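Bring back the shelf you can see through
30 January 2025

I have lived in share houses, two flats and now a small weatherboard place in Flirthorpe, and in each of them the kitchen cupboards were too deep. Things go in at the front and get pushed to the back. Last June I emptied ours and found a tin of chickpeas older than the dog.
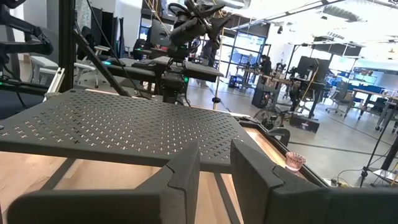
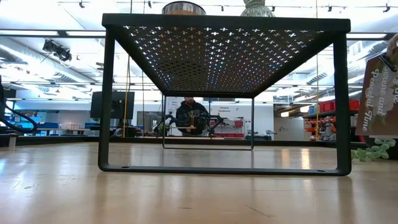
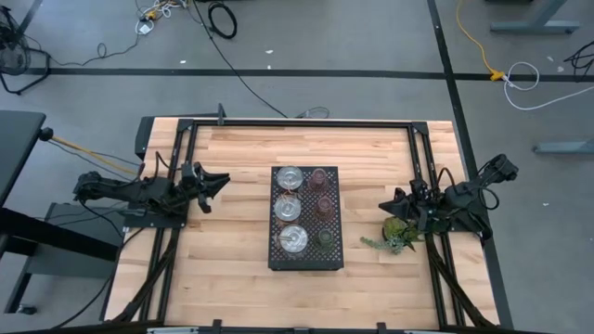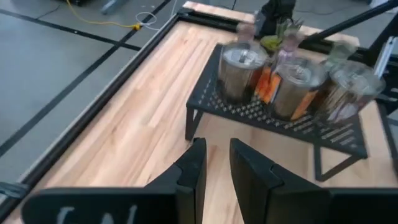

My argument is that most homes would be better off with fewer cupboards and more open shelving, and that kitchen companies have no interest in telling us so. A cupboard is a box with a door, and the door is where a good part of the money goes. When we priced a new run of them through Strazds, the doors and hinges alone came to more than $1000. A small riser like the black one with the little crosses punched through its top does a humbler job. It stands on the bench, cups can go on it, and light comes through the holes. We ended up spending $300 on shelves and brackets and kept the old sink.

The usual objection is dust. It is a fair one, and I won't pretend the top shelf stays clean. But the plates and mugs we use every day don't sit long enough to gather any, and the things that do gather dust are mostly things we could give away. I took 29 pieces to the op shop in the first month – gravy boats, a fondue set, lids without pots.

The other objection is that open shelves look messy. They do, if you own too much. My neighbour's kitchen has 33 doors and drawers and looks spotless, and she still can't find the colander.

Renters have it harder. Plenty of leases around here won't allow a screw in the wall, and the Bulon units that come with the newer flats are fixed and far too deep. Freestanding shelves are the answer there, and they go with you when you move. I would like to see landlords offer them as standard – they cost less than cupboards and there are no hinges to replace between tenants.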